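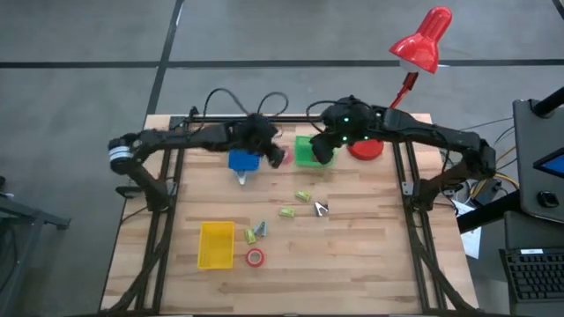
Sorting the small things: our work table in pictures

The task looks simple. There are coloured baskets, there are many small items, and every item should find its basket. We use plastic baskets because they are light and easy to wash, and the colours help everybody to remember what goes where.

The wooden top is pleasant to work on, but small things are easily lost against the pattern of the wood. For this reason we prefer tape and other supplies in strong colours. The lamp stays at the back part of the table, so that the middle remains free for sorting.

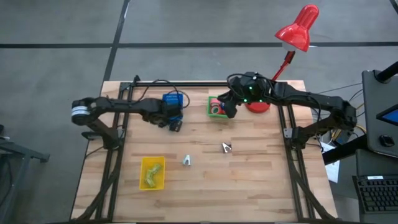
Blue basket and green bin side by side, with the red lamp next to them.

The green one is our place for rolls. Before August we kept the rolls in a drawer together with pens and cutters, and it took a long time to find the correct width. Now we look from the top and take what we need. The other baskets change their purpose more often, depending on the week.
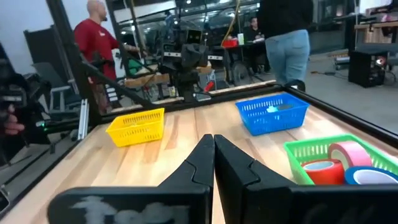

Jidach Workshop Team, Testulley

Three baskets on the table: yellow, blue and light green. Pink, red and dark blue tape are together in the green basket, and there is still a lot of space in the yellow one.

If you would like to arrange a similar table, please begin with few baskets and add more later. We started with too many, and the small ones were always full of mixed things. The list of our supplies is on the Grindari page, under number 1017.

Page updated: Sunday, October 28, 2018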